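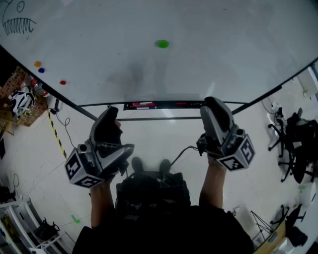 Project report: Flikasik, a two-handed gripper set
Workshop build, Dimville shared workshop
Submitted May

1. What we wanted to do

Flikasik is a pair of hand-held grippers you wear a rig for and move about with your own arms. The idea is to record how a person moves small things and then replay it later on a cheap arm. Arm is not part of this report, that's next term. This one covers the grippers, the cameras and the first task only.

Task is round magnets on a whiteboard. Pick one up, put it down somewhere else. Sounds easy. Magnets are low and slide when pushed, so the fingers have to come in nearly flat.

2. Build

Bodies printed on the workshop printer, light grey. Fingers took 3 goes. First set too stiff, second set split near the base, third set is the one in use. Dark mesh pads on the inside faces for grip. Each gripper carries a white cube with black and white square markers on the faces, for tracking.

Total spend came to 124 pounds, most of it on cameras and cable. Ramalho boards inside, left over from the Pestville build last year so they cost us nothing. Code for them was a mess and we rewrote the timing part twice.

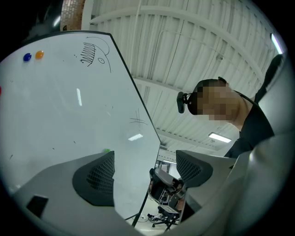

Why use magnets on a board and not blocks on a table?
Magnets come off with a small sharp pull, which shows up clearly in the finger readings, so it is easy to find the moment of pick-up afterwards.

3. Recording

We did 70 runs across two evenings. Of these 31 were thrown out, mostly becuase the two gripper clocks drifted apart and the tracks didn't line up. Fixed with a shared start pulse. Should have done that first.

Other problems:
Markers lost when the wrist turns too far in.
Glare off the board, worse on the finger cameras.
Cable gets in the way when the hands cross. Needs a clip or somthing at the elbow.
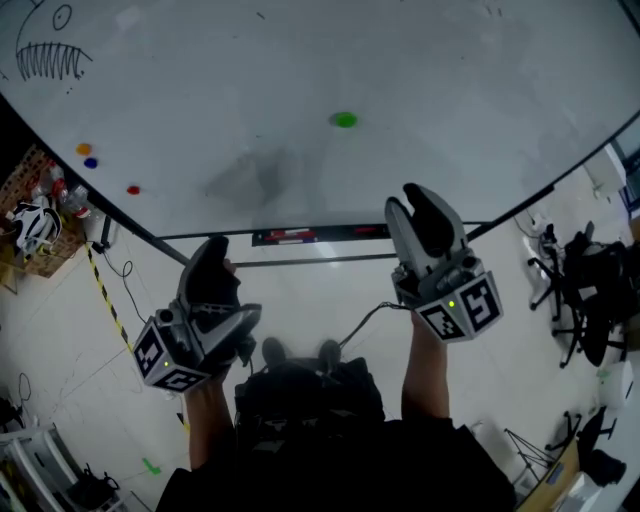 Fig. 3. Both grippers in hand, marker cubes fitted, green lights on.

4. Still to do

Shorter cable. Matt film for the board if we can get some. Write up the calibration steps properly, at the moment they are on two bits of paper. Then the arm.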